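Print | E-mail
Search this site Go

3.2 Closure of the incision

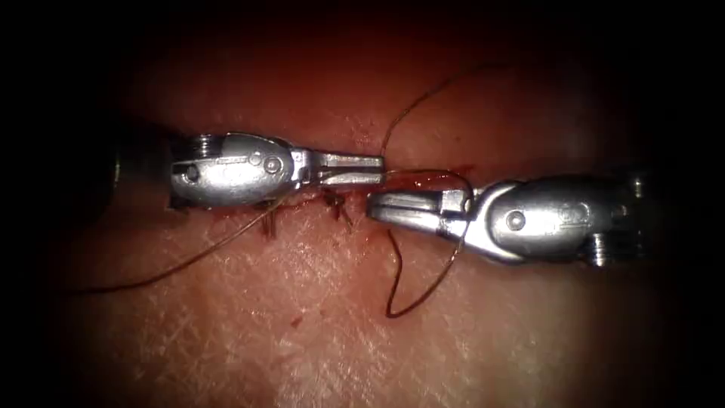 Figure 2. Suturing across a closed incision line, with dark thread held in the jaws of the left instrument.

Closure was studied separately from cutting. Benedikt Rüegg reviewed 50 closures recorded at Linderitz, 14 of them in November, and noted stitch spacing along the seam – first at the ends, then at the center. Thread length before each pass was also entered.

Related items
Knot security in short seams
Asamoah thread handling notes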